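Keep the Old Computer and Open It Up

By Paweena Thepsuriya
2019-02-08 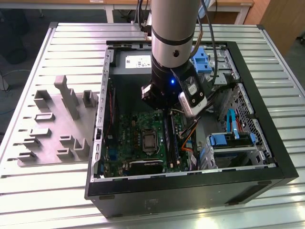

A desktop tower on its side with the panel off.

My desktop computer is older than my car, and I have no plans to replace either one. When I say this to people they tend to offer me advice on what to buy. I would like to offer some advice in the other direction. Most people who think they need a new computer need a screwdriver and a free evening.

Last September my machine had become slow enough that I would start it and then go make toast. Opening the mail program and a spreadsheet together was a chore. I went to Wumex, the electronics store near the bus station, and the salesman asked what I used the computer for. I told him letters, bookkeeping, photos and the radio. He walked me past the shelf of parts and straight to a new desktop, with a service plan and a carrying bag I had no use for. The total came to a little under 2000 dollars.

I went home without it. The next week I took the computer to Mahmoudi, a repair shop with one counter and a bell on the door. The man there looked at it for a few minutes and told me it had too little memory and a tired hard drive. He sold me the parts for 80 dollars and said I could put them in myself if I wanted to save the labor. I did want to. It took me most of an evening, and a good part of that was spent looking for a screw under the stove.

The computer now starts before the toaster is warm. I have used it every day since, and I am writing this on it.

I don't blame the salesman. He is paid to sell what is on the floor, and a customer who leaves with two sticks of memory does not pay the rent. What bothers me is how readily the rest of us go along. We have been taught that the inside of a computer is a place for experts. A person who will change the oil in a truck or rewire a lamp will not take the side off a desktop case. In most of them the side comes off with a couple of screws. The memory goes into its slots one way only. You unplug the power, you touch something metal, you push down until the clips close.

It is fair to say that not everyone wants to do this. My sister doesn't, and she has a point when she says her time is worth something. But the repair shop will do it for her, and it will still cost far less than a new machine. It is also true that some computers really are finished. If the main board is dead, or the work you do has outgrown what the thing can handle, buy another one. People who edit video for a living should ignore me.

The bigger problem is that the choice is going away. My nephew bought a thin laptop made by Grellasora, and when it ran short of memory he brought it to Mahmoudi too. The memory was soldered to the board. The battery was glued in. The shop could have replaced the whole board for more than he paid for the laptop, so he keeps it in a drawer and uses his phone. The box it came in said nothing about any of this – I checked, because he still had the box.

I think it should have. When you buy a refrigerator there is a label that tells you how much power it uses. A computer could carry one that says whether the memory, the drive and the battery can be changed, and for how many years the parts will be sold. That is a small thing to print. Buyers who don't care can skip it, as they skip the label on the refrigerator.

Schools and offices should be asking the same question before they buy. The county office in Gendono replaced 250 desktops last year on a fixed schedule, working ones included. I asked whether anyone had looked into adding memory first. I was told the schedule did not provide for it. The old ones went to a recycler, and I would have liked to see a price for the other way of doing it.

Until then, the advice I have is for people with a slow computer at home. Find out what is in it. Ask a repair shop, not a sales floor, what it would cost to fix. And put a dish on the table for the screws.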